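How to Set Up a Corn on the Cob Supper at a Small Table

By Telma Gaete
December 8, 2023
Filed under: Easy Suppers, Small Tables

I love corn on the cob, and I love it most at a tiny table with one plate in front of me and butter running down my wrist. People think of it as backyard food for July, but it makes a terrific weeknight supper any time you can find decent ears, and the setup takes less time than boiling the water. Our table at home is 37 inches across and we have fed four people at it!

What you need

Corn, one or two ears per person
One flat plate per person, plain white if you have it
A second plate or a shallow bowl for the bare cobs
Butter, softened
Salt, plus whatever you like to sprinkle
Water
More napkins than you think
A damp cloth

Step 1: Clear the table and wipe it

Take everything off. Mail, keys, the bag that has been sitting there since lunch. Wipe the whole top with a damp cloth and then go over it again with a dry one, especially if your table is dark. Dark tabletops are gorgeous under food and they show every single streak, so give it that second pass and let it sit a minute before you put anything down.

Step 2: Put the plates down first

I used to start with the glasses and then shuffle everything around to fit. Plates first is so much easier. Set each one a thumb's length in from the edge, and leave a hand's width free on the right (on the left for lefties) so there's somewhere to rest an elbow. You will want that elbow room, corn is a two-elbow food.

A flat plate works better than one with a deep rim. You need to be able to roll the ear through the butter without it climbing the side. Mine are the plain white Honier ones, chipped in places, and yellow corn looks fantastic on them.

Step 3: Soften the butter

Cut it into pieces and leave it on the counter while you do the rest. For flavored butter, mash in one of these with a fork:

Lime zest and chili powder
Chopped chives and black pepper
Grated hard cheese and a little garlic

The lime one came from Baltasar Pereyra, my neighbor, and I have made it so many times now that I've stopped measuring. Start with the zest of one lime to one stick of butter and taste from there.

Step 4: Cook the corn

Husk the ears and rub off the silk with a dry paper towel. Bring a big pot of water to a full boil, lower the ears in, and cook them for 3 minutes once the water is bubbling again. Older ears can go a little longer. I don't salt the water. Lift them out with long tongs, let them drip over the pot, and stand them in a colander while you call everyone over.

If you're using frozen cobs, follow the bag. They come out softer, and I like them best with the cheese butter.

Step 5: Get the drinks out of the way

Glasses go at the far corners, past the plates, where a buttery hand has to reach for them on purpose. Bottles of water are fine too, just screw the caps on tight. 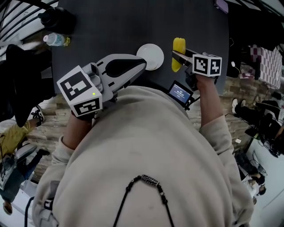

Should the corn go straight onto each person's plate, or onto a serving dish in the middle?

Straight onto the plates, if the table is small. A platter takes up the only open spot you have, and then people are passing hot ears over each other's drinks. Keep the extras warm in the pot with the lid on and the heat off, and bring them over when somebody asks.

Step 6: Plate it

Lay the ear across the plate with the thick end toward the hand you eat with. Put a spoonful of butter beside it and let people do their own rolling. Kids adore this part! Give smaller kids half an ear. To halve one, cook it whole, let it cool enough to hold in a towel, cut a ring around the middle with a heavy knife and snap it.

Salt goes on after the butter, always.

Step 7: Set out the cob bowl

Put it down before anyone starts eating. I forgot it for years and everybody ended up balancing bare cobs on the edge of a plate, and at least one per supper rolled off onto the floor. Any shallow bowl will do.

What to serve with it

Sliced tomatoes when they're good, a bean salad when they aren't. Fried eggs are wonderful and my husband would eat them with corn every night of his life. Bread is too much, for me anyway, but a small bowl of olives is lovely.

Cleaning up

Scrape the plates while the butter is still soft, then wash in hot water with plenty of soap. For the tabletop, use a drop of dish soap on the damp cloth, then plain water, then dry. Check the undersides of the chair seats where people grab them to scoot in. Butter gets there too.

Leftover corn

Slice the kernels off, standing the cob upright in a wide bowl so they don't shoot all over the counter. They keep in the fridge for 3 days. Throw them into scrambled eggs, soup, or a hot skillet with the last of the lime butter. Freeze the bare cobs for stock if you have room. I have 11 of them in my freezer right now and a chowder planned for the weekend, so I'll post that recipe next.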